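Elaine Conceição lights up when the talk turns to spreadsheets. "I love this part!" she says, pulling up next year's equipment plan for Letness, where she buys for the laundry-handling group. The biggest line is grippers: 6 pairs, at 400 dollars a pair.

"People budget for the hardware and forget the finger pads," she says. "I put spares on the very first order now." 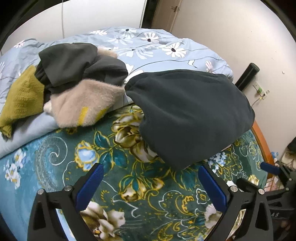 Knitwear gets its own line too, and she fought for it. "Thick knits, thin knits, anything with a fuzzy surface – we need a proper range, and secondhand is fine." Last March she set aside 681 dollars for clothes and wished she'd asked for 2000.

A second workstation is next, if Huguette Delorme in finance agrees. "She's seen the quote," Conceição says, grinning. "She asked about shipping."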